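Paper carry bag

A paper carry bag is an open-topped container made from folded and glued paper, used to take goods from a shop or food counter. Most are made from kraft pulp, either left brown or bleached white.

Construction

Bags are formed from a continuous web of paper, glued along one side and cut to length. A flat-bottomed bag has side gussets — inward folds that let it lie flat in storage and open to a rectangular base. 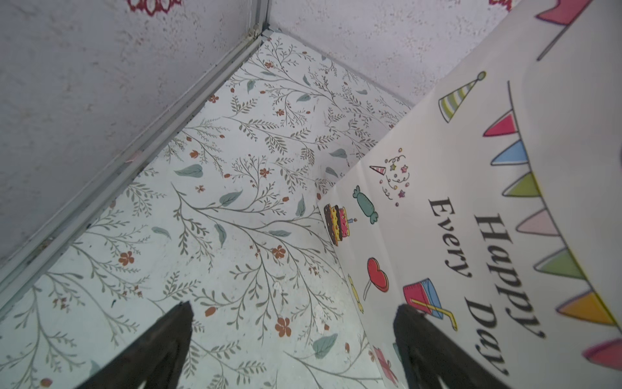

Printing is normally done on the web before folding. Flexographic presses are the usual choice, as fast-drying inks suit absorbent stock. Dark lettering on a white ground, as on the large sheet with party drawings, needs less ink than a solid colour. Registration is checked at the start of each reel.

Paper weight

Weight is stated in grams per square metre. At the Droltcombe mill, light counter bags are made from 40 gram stock and rigid display bags from board of up to 300 grams.
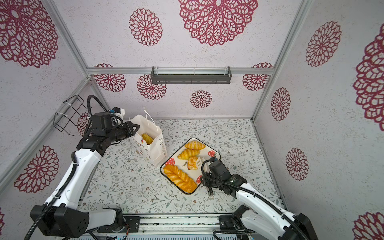 Bleached pulp is brighter than unbleached pulp but loses a little strength in processing. It remains common in retail, and the white paper shopping bag is sold both with and without handles. Brown stock is favoured where bags carry heavier groceries.

Handles

Handles may be twisted cord, flat tape or a die-cut slot. Twisted cord is glued beneath a reinforcing patch. The Hlongwane pattern uses a patch 51 millimetres deep.

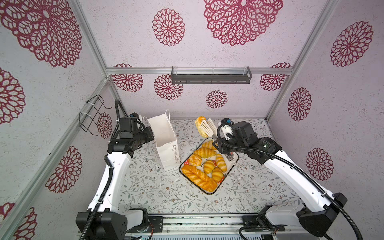

Opacity and show-through

Thin papers pass more light, so print on one face can be read in reverse from the other. Mineral fillers such as calcium carbonate raise opacity, though too much filler weakens the sheet. 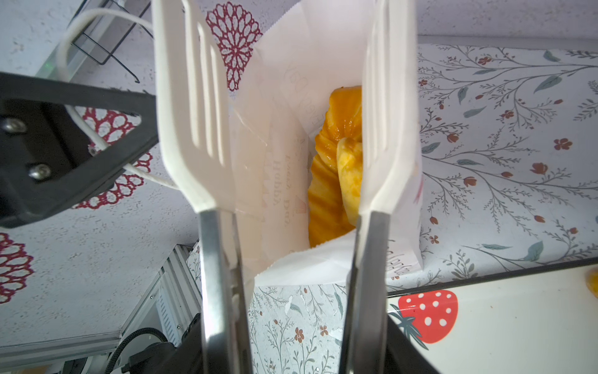 White paper bag with its upper edge folded open; printed lettering shows faintly through the paper.

Storage

Bags are kept flat and dry, away from direct sunlight. The Skedville depot stacks cartons no more than 16 high on pallets.

See also: Kraft process; Gusset; Detska fold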